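Household Help > Kitchen and Storage > Plastics

Nested mixing bowls jam together after cleaning — dry longer, or space them?

Posted by Eetu Rissanen, Wed 17 December

I have a set of five plastic mixing bowls in graduated sizes. From the largest inwards the colours are red, orange, lime green, teal and pink. They nest completely, and I would like to keep them nested, as the shelf they live on is narrow.

The trouble is that two of them jam. If the set is put away straight after cleaning, the teal bowl seizes inside the green one and has to be twisted out. The outer pair (orange in red) also grips, though less firmly. The pink one always lifts out freely.

Present routine: wash in the sink, set the bowls out on a wooden table, wipe the table with all-purpose cleaner, nest the bowls from the largest to the smallest. The bowls are usually dry to the touch by then. I have not measured anything except the weight that shifts the jam. With the green bowl held down, a luggage scale hooked under the teal rim read 900 g before it let go. On a day when I had left them apart overnight it read 400 g.

Two things I would like to know:

Is the grip caused by water left between the walls, by trapped air, or by residue from the cleaner?

Is there any harm in putting a spacer between bowls of this sort, and if so what thickness?

The table top is pale wood with a finish on it, so I would also be glad of views on whether wet bases standing on it are a problem. There are no marks so far. 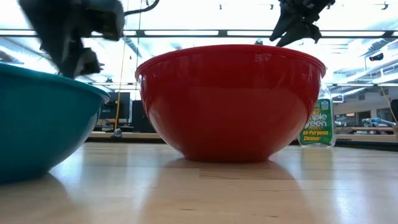
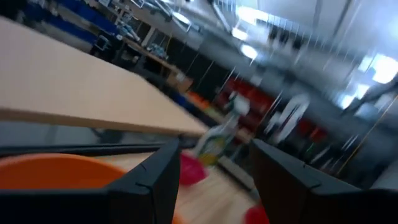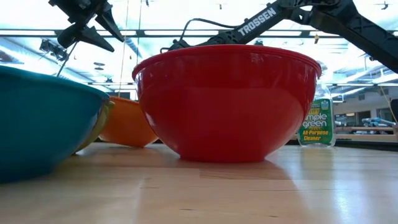
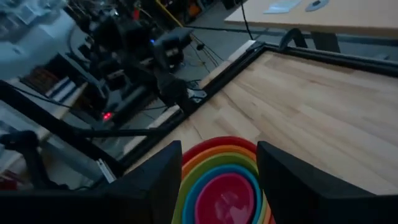
Red bowl on the table with the cleaner (first and third); all five nested, red outermost (fourth).

Partanen

It is mostly water, with air as a secondary effect. A thin film between two smooth tapered walls holds them together by surface tension, and it also seals the gap. When you pull the inner bowl straight up, air cannot get in underneath, so the pressure below the bowl drops and it resists. Your two readings fit that. Overnight drying removed most of the film and the force fell by more than half.

"Dry to the touch" is not a good test, because you touch the inside and the outer wall. The water that matters sits under the rolled rim, where a cloth does not reach. Turn each bowl upside down on a rack after washing, leave it for an hour, then run a dry cloth round under the rim with a fingertip behind it. Nest after that.

To separate a jammed pair, do not pull vertically. Hold the outer bowl by its rim, press its wall inwards slightly with the heel of the hand and tilt the inner bowl. Once air gets in on one side it comes away. If it will not tilt, stand the outer bowl in warm water for a few minutes and put cold water in the inner one. The outer expands a little and the inner contracts. Avoid boiling water unless you know the plastic is rated for it.

On spacers: a single strip of kitchen paper folded once and hung over the edge of the outer bowl is enough. It breaks the seal and needs no particular thickness. I have used felt discs from Drendska at the bottom of a stack, which also work, but they hold moisture if the bowls go in damp.

Brimus

Would add that residue can contribute. If spray is used near the bowls while they are set out, some of it settles on them, and when it dries it can leave a tacky layer. Move the bowls off the table before you spray it, or do the table first. Anything that food will touch should be rinsed in plain water if cleaner has got on it. Follow the label for the dilution.

As for the table, a finished surface will stand a wet base for a short while. The weak points are the joints between strips and any place where the finish has worn through. Test with a drop of water in a spot that gets heavy use: if it beads after 5 minutes the finish is sound, and if the wood darkens it needs another coat. I oil mine every June and have had no rings.

I would not bother with the luggage scale.

Trosimeck

Same thing with my set, 51 weeks of the year. I stack them on their sides in the cupboard and they don't stick. Takes more room though.

Eetu Rissanen

Thank you. I found water under the rim of the green bowl this evening, well after I would normally have put it away. I shall try the rack and the cloth first, then the paper strip on the teal and green pair only. The drop test on the table beaded everywhere except one patch near the corner, which I will sand and recoat.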